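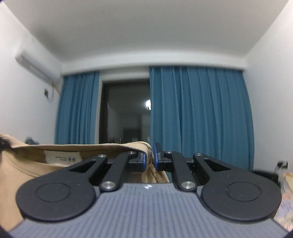 3.2 Who keeps the recipe cards, and why

I came into this part of the study with a hunch, and I should own up to it: I figured people held on to handwritten recipes because they cooked from them. My own grandmother's cards are in a tin on my fridge, and I'd have told you I use them all the time (I don't!). So when the survey answers came back from Ullthorpe, I was pretty surprised.

Of the 662 households that filled in the long form, 93 said they'd cooked from a handwritten card in the past month. Nearly everyone else who owned cards said they liked having them, and plenty told me they knew the dish by heart anyway. One woman wrote that she keeps her mother's pound cake card in the family Bible and bakes from a box mix. I laughed, and then I went back and read the whole stack again with her in mind.

The cards themselves are a joy to work with. Antigoni Antoniadis and I read 2711 of them between us, most from Ullthorpe and the rest from the Trastholm church sale, and we coded each one for notes in the margins. We disagreed a lot at first, mostly over whether "good" scribbled in a corner counts as a review or a reminder. Figure 2 shows how the margin notes split up by dish, and you'll see that cakes and pickles get far more of them than soups do.

Kaplan's older work on community cookbooks treats notes like these as corrections. I think that's right for the pickles, where folks really were fixing the vinegar. The cakes feel different to me. Those notes are mostly names and birthdays, and I'll come back to them in Section 4, along with the cards that had no recipe on them at all.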